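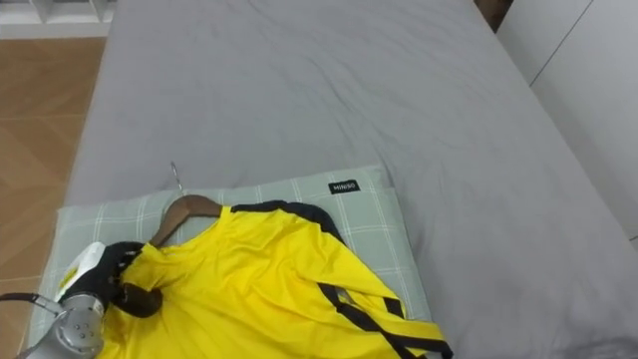

Does Zorkirum work with an arm you already own?

It runs on any arm that has a Luter driver, and that was enough for ours. There was no new hardware to buy and no firmware to change.

Zorkirum Planner 2 review
25 October 2018

Zorkirum is a task and motion planner sold by Unham. You write a job as a list of skills such as grasp, lift, hang and release, and it works out the arm paths between them. We have used version 2 since February, mostly on clothes: shirts, hangers, rails. The test set for this review was 142 runs of one job, moving a shirt on a hanger between a bed and a clothes rack.

Setup

Installing took one afternoon. The driver page is out of date and still points to the old config folder, so copy the files by hand. Calibration between the head camera and the arm is a guided routine and it went well the first time.

Perception

The cloth module is the reason to pay for the full license. It looks for collars, shoulders and cuffs and gives each one a score. Strong color contrast between shirt and trim helps it a great deal. Plain gray shirts on a gray sheet did poorly until we lowered the edge threshold.
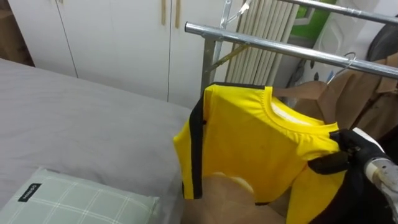 Thin metal hooks are still the weak spot. The depth data drops out on shiny tubing, and the planner then treats the gap as free space. You can draw a keep-out box over the rail in the editor, and we did. I would like to see this handled by default.

Planning and control

Most plans came back in 848 milliseconds or less, which is fine for this kind of work. The force limit on the gripper can be set per skill – a small thing, but the Ikeda toolkit we used before had only one limit for the whole job. Of the 142 runs, 13 ended in a planner timeout, nearly all of them on the hang step. Retry settings are buried two menus down.
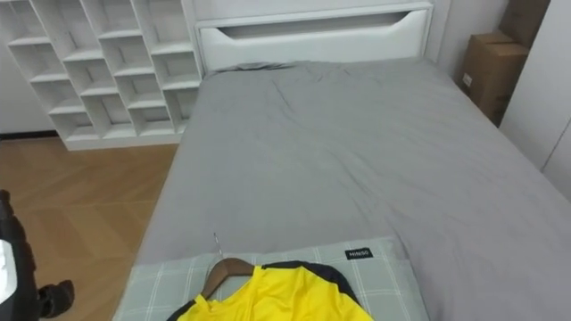
Logs and replay

Replay is good. You can scrub through a run with the camera view and the joint plots side by side, and change a skill without leaving the window. Export is slow, and long runs sometimes need a restart of the viewer first.

Rating: 4 out of 5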